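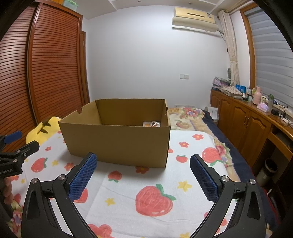
The box on the strawberry blanket.

Musyoka Sang had the room until noon. The bus to Rukton left at 2:15 and he did not want to run for it.

He had started with the books because they were heavy and he knew where they were going. They went into the big suitcase, under the winter coat. The shoes went around the sides. By nine the closet held only wire hangers, and those belonged to the house.

The box was for whatever didn't fit anywhere else. He had gotten it from the grocery on the corner, where the woman at the register let him pick one from the stack by the door. He chose it for the handholds. He set it on the bed, on top of the blanket, and stood there for a while with his hands in his back pockets.

The blanket was his sister's. It was white and thick like a bath towel, with big red strawberries all over it and yellow stars in between. Athumani had bought it for her first apartment and then gotten married and bought another one, and when he took the job in Starkau she gave it to him in a trash bag and told him it was warm. He had been embarrassed by it for one winter. After that he stopped seeing it.

He put in the things from the windowsill first. Then a packet from the kitchen shelf, orange and white, that he didn't want to leave for the next person. They slid into the corner and stayed there. Most of the box was still empty.

He opened the desk drawer. There were bus tickets in it, a key that fit nothing, a letter from the housing office with his file number, 2202, written across the top in pen. There was a photograph of the old shop in Masora with his father standing out front in an apron. His father was 32 in the picture. Musyoka was older than that now. He looked at it, put it in his shirt pocket, and threw out the tickets. He kept the key.

At ten the landlady knocked. She had the form for the deposit.

"Seven hundred thirty-two," she said. "I took out for the blind."

"The blind was broken when I came."

She looked at the window. The blind hung there, the way it always had.

"Did you write that down?"

"I told your husband."

Her husband had died the spring before last. She looked at the form again, and he was sorry he had said it.

"Seven thirty-two is fine," he said.

She signed it against the door frame and gave it to him. Then she came farther into the room, and he thought she was going to check the walls, but she was looking at the bed.

"Are you taking that?"

"It's my sister's."

"I always liked it," she said. "When I came up for the meter I used to see it. It's cheerful."

He said it was warm, too. She nodded and went back down, holding the rail, and he heard her stop on the landing and then go on.

He finished the desk. He wrapped the lamp in two shirts and put it in the box, and the radio beside it, and five spoons with a rubber band around them. It filled up after all. He carried it to the hall and came back for the suitcase.

The blanket was the last thing. He shook it out by the window and folded it in half and in half again. It was bigger than he remembered and would not go in the suitcase with the coat. He tried it on top of the box, but then he couldn't see over it to get down the stairs.

He made the trip twice, the suitcase first and then the box. On the third trip he had only the blanket. The landlady's door was open and he could hear water running in her kitchen. There was a chair just inside, with a newspaper on it.

He moved the newspaper to the floor and put the blanket on the chair. Then he picked the blanket up again, tucked it under his arm, and called to her that he was going.

"Leave the key on the hook," she said.

He left the key. It was a quarter past eleven. Outside he sat down on the suitcase with the box at his feet and the blanket across his knees, and waited for the taxi.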